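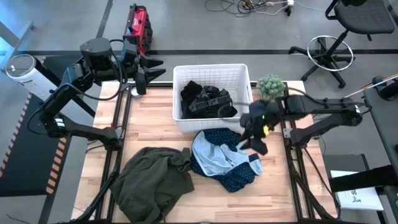 On April 3, 2024, Rigoberto Urrego wrote:

> I still say laundry is the wrong place to start. A dishwasher rack has slots, a shelf has an edge, but a shirt is a different shape every time you pick it up. We had the same argument on this list in November and I haven't seen anything since that would make me give up my own two hands. What exactly would a person be paying for? Somebody tell me a machine can empty a hamper without a fuss and I'll come around.

Rigoberto, and everybody else who has been so patient with this thread,

I'm going to take the other side again, though I'll admit I'm a softer opponent than I was last fall. You're right about the shirt. I folded for the Cusi laundry for 4 years before my knees sent me to the office, and I can tell you the folding was never what slowed us down. It was the sorting. You reach into a heap, you get hold of one sleeve, and out come two other things along with it. If a machine could take one piece out of a basket and lay it down by itself, every time, I would call that a chore done, folded or not!

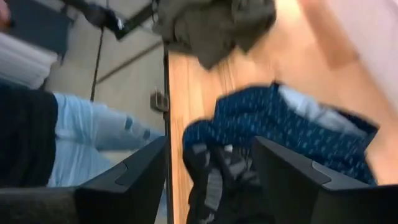
My own worry is dark clothes. At Cusi we always put the new people on whites first, and we gave them the darks only when they had stopped asking questions, because black on black is where you lose track of what belongs to what. So I'd want any machine tried on a bad mix before I believed a word of it. A black and gray bundle right up against a navy piece with its light blue lining turned out is a fair start on a bad mix, and I would have slowed down there myself — that lining looks like a second garment if you're in a hurry. Throw in a fitted sheet and I'd have gone for coffee.

As for what you'd be paying for, I can only speak to the shop side. Brurer quoted us 4,000 dollars for a secondhand folding table with a feeder, and you still had to stand there and feed it. We paid Ristov 2,291 for a plain conveyor instead and I never regretted it. A home is another matter, and I wouldn't put a price on it yet.

So my answer is no, I can't tell you the hamper gets emptied without a fuss. I think sorting will come before folding, and socks last of all. Does anyone remember who wrote in about the Conano towel folder? I'd love to know whether they kept it.

Warmly, and sorry for the length as usual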